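4.2 Rendered wrist views and the orientation estimator

The planner described in Section 3 gives a target pose for the gripper, but it does not know how the wrist is turned with respect to the room until the perception module reports it. In earlier versions of Hindine we took this value from the joint encoders alone. This was sufficient in the tabletop tasks. It was not sufficient when the arm was mounted on the Undari mobile base, because the base model accumulates a heading error and this error is passed directly to the wrist. We therefore added an estimator that uses only the wrist view and returns the roll of the camera relative to the vertical direction of the room.

The estimator is trained in simulation. Scenes are built with the Evach scene tool and rendered with the gripper in view, so that the fingers hide the same part of the view as they would during execution. For each scene we sample 500 wrist poses. Poses in which the fingers intersect the furniture are rejected before rendering. The remaining poses are not filtered by visual quality, and many of them are steeply tilted, with long door or panel edges that run diagonally and with very few horizontal lines.

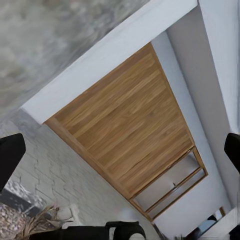 Why is the gripper not masked out before the view is given to the network? We tried masking in the first experiments, and the network then learned to use the border of the mask as a cue, which made it sensitive to small changes in the camera mount.

The network itself is small. It has a shared encoder and two output heads. The first head predicts the roll angle as a pair of sine and cosine values, which avoids the discontinuity at the full turn. The second head predicts a confidence value, and the controller ignores the estimate when this value is below a fixed threshold. In this case the controller continues with the encoder value and requests a new view after the next motion segment. We do not average consecutive estimates. In preliminary tests averaging gave a smoother signal, but it also delayed the correction, and the delay was visible as a slow oscillation of the wrist near the target.

Two types of surface caused most of the large errors during development. The first type is wood with strong grain. The grain is a dense set of nearly parallel lines, and if its direction in the texture file does not agree with the main axis of the panel, the network may follow the grain instead of the panel border. The second type is translucent or very bright material, where the contrast at the border is low and the edge is partly lost. For this reason the training set was extended in March with 30 additional indoor scenes in which both types are present together with plants, stone floors and windows. Plants are useful here for a different reason: their leaves produce edges in all directions, and the network must learn to give them little weight.

Figure 3 gives a view of this kind. The long borders of the wooden panel, the stone surface and the window frame all run diagonally, while the foliage at the lower right does not provide any stable direction.
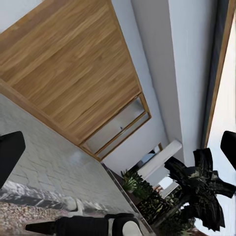
Figure 3. Simulated wrist view with steep tilt. The gripper fingers enter from the left and right edges; the wooden panel with frosted glass insets is at the upper left.

For evaluation we held out 700 views from scenes that were not used in training. We compare three variants: encoder only, vision only, and the combined version with the confidence threshold. The same controller gains were used for all of them. The vision only variant had the largest single errors, mostly on views where one finger covers the only clear border. The combined version removed most of these cases, but it is limited by the encoder value whenever the confidence is low, and a long series of low confidence views still leads to drift.

A comparison with the line-based method of the Sandhu toolkit is given in Section 5. We note already here that this method needs no training data and is easier to inspect. It performs well in corridors and in rooms with little texture, and we keep it in the Hindine code as an optional module, which can be selected in the configuration file.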